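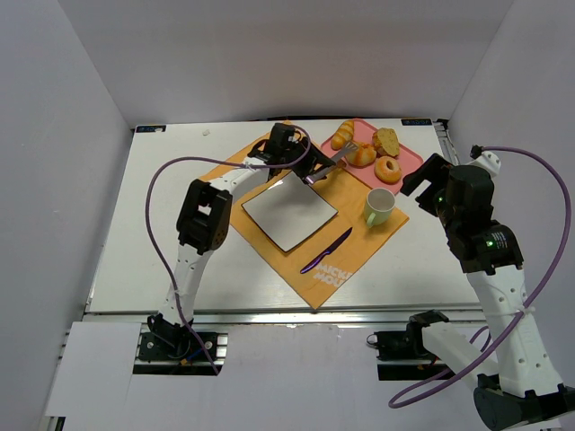

Breakfast Service Attendant, part time
Hestar House, Hendonley
Posted 15 July 2019

Hestar House is a 56-room guest house on the north side of Hendonley, a short walk from the Kerkeck bus station. We serve a cold breakfast every morning of the year, mostly bread, pastries, fruit and yogurt, with coffee and tea. We are looking for two part-time attendants to set up, serve and clear the breakfast room. One position starts as soon as we find the right person. The other starts in October, when the upstairs dining room reopens after painting.

The job

You will work with one other attendant on each shift. The bread and pastries arrive from Lindholm Bakery before the doors open, and the first task of the day is getting them out of the crates and onto trays. We use small trays at the tables and larger ones on the buffet. A small tray for a shared table usually gets four items: a croissant, a bagel, a sweet pastry and a piece of plain bread. Guests who want more can go to the buffet.

Bread and pastries are handled with tongs or a slotted server, never with bare hands, and this applies to the back room as well as the dining room. If a piece falls on the placemat it goes in the waste bin.

Each place is set with a cloth placemat. The placemats are washed on site. Part of the job is sorting out the ones that are stained or fraying, running the rest through the machine and pressing them for the next day. It takes up most of the last hour of the shift.

Duties

Unpack and check the bakery delivery against the order sheet
Lay placemats, plates, cups and cutlery
Fill the trays and keep the buffet stocked until the end of service
Make coffee and refill the water jugs
Answer guest questions about ingredients using the allergen binder, and get the shift lead if the answer is not in the binder
Clear and wipe tables between guests
Wash trays and serving utensils by hand (they do not go in the dishwasher)
Wash, press and fold placemats
Sweep the dining room and mop the serving area
Write down what was left over so the next order can be adjusted

Hours

Shifts run from 5:30 a.m. to 11:00 a.m. Each attendant works four shifts a week, and the schedule is posted two weeks ahead. You will work every other weekend. Trading shifts is fine as long as both people sign the sheet in the back hall and the shift lead has seen it.

The October position has the same hours but will be upstairs for most of the week. There is no elevator to the upstairs dining room. Trays and crates are carried up one flight of stairs.

What we need from you

You need to be on time. Service opens at 6:30 and we do not have a third person to cover if someone is late. You should be able to stand for the length of a shift and lift a full bread crate. You should be comfortable talking with guests first thing in the morning, including guests who are in a hurry.

Experience in a cafe, bakery, hotel or school kitchen is helpful but not required. If you have never worked in food service, we will train you over three paid shifts. We will go over how we lay a table, how the trays are filled, where everything is stored, and the cleaning routine.

A current food handler card is required by the end of your first month. If you do not have one, we pay for the course and for the time you spend taking it.

Tables should look the same from one day to the next. Upstairs the placemats go straight with the table edge. Downstairs, on the small square tables, they are turned so that a corner points to the guest. New people tend to mix these up, so there is a drawing of both layouts taped inside the linen closet door.

Pay and benefits

Pay is hourly and will be discussed at the interview. There is a higher rate for public holidays. Attendants receive breakfast on shift, two aprons and a pair of non-slip shoes. Tips left in the breakfast room are split evenly between the people who worked that day. Paid time off begins to build up from the first shift.

Parking is available behind the building on a first-come basis. The first bus from Kerkeck station gets in after 6:00, so please make sure you have another way to get here for the early start.

How to apply

Bring or mail a short letter and a list of your past jobs to the front desk at Hestar House. Tell us which of the two positions you want, or that you would take either one. Include two references, at least one of them from someone you have worked for. If this would be your first job, a teacher or coach is fine.

Interviews are held in the downstairs breakfast room after service. Allow an hour. We will talk for the first part, then ask you to set one table and fill a tray from what is left of the morning's delivery. Closed shoes are needed for this, and long hair should be tied back.

We reply to everyone who applies, usually within two weeks. Please do not call the front desk to ask about your application, as the desk staff do not have the list.

Applicants must be 18 or older. We are glad to hear from people returning to work, students and retired people. If you need a change to the interview or to the job because of a health condition or disability, say so in your letter and we will arrange it with you.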